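Toy food sets: which storage tips hold up

My sister-in-law Anel swears by tip lists for keeping a play kitchen tidy. I've read a stack of them and tried most on our own set. A lot of it is padding. A few things survived.

1. Give the lidded pots one spot and leave them there

Every list tells you to buy matching clear bins. I spent 19 dollars on bins in September and they now hold winter gloves. Two round containers with lids, parked side by side next to the plate, do the same work and are part of the game anyway. 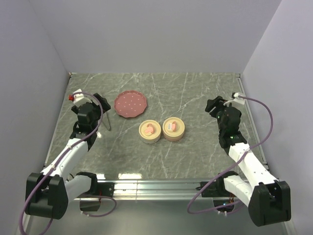

Small pieces go in the pots at the end of the day, lids on, done. Lerato Oosthuizen runs a playgroup and told me to sort by food type. I tried it. Sorting took 15 minutes and dumping it all out again took no time at all. I don't sort anymore.

Labels I'm also unsure about. If the child can't read, the label is for you, and you already know what's in there.

2. Tongs, maybe

The claim is that kids will clean up happily if you hand them tongs. I'd call that half true. It works for chunky things like sushi rolls and gets old fast with anything flat or slippery. Full-size metal kitchen tongs are fine for an older child, but the long arms are a lot for small hands, so try a short pair before you decide tongs are useless. And serve onto a plate with a bit of a rim. On a bare glossy surface the round pieces can roll off, and then you're under the table with a flashlight. 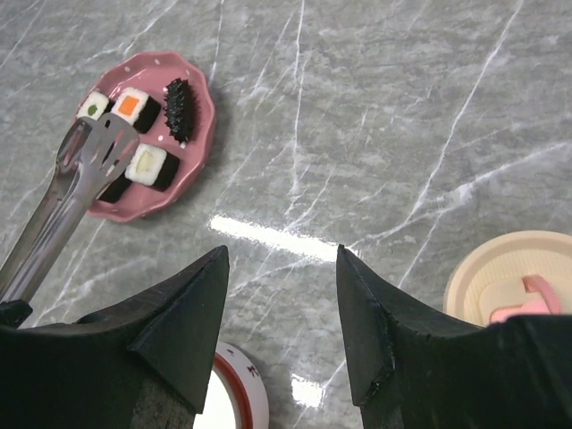 3. Washing

Skip the vinegar soak. I could see no difference between soaked pieces and ones I'd wiped with a damp cloth and a drop of dish soap. Check for seams first, because water gets into hollow pieces and stays there. Dry them on a towel overnight before the lids go back on.

4. Throwing things out

"Keep 80 percent in rotation," says one list. Eighty percent of what? We put away whatever hadn't been touched in a month. One piece was missed and it came back out.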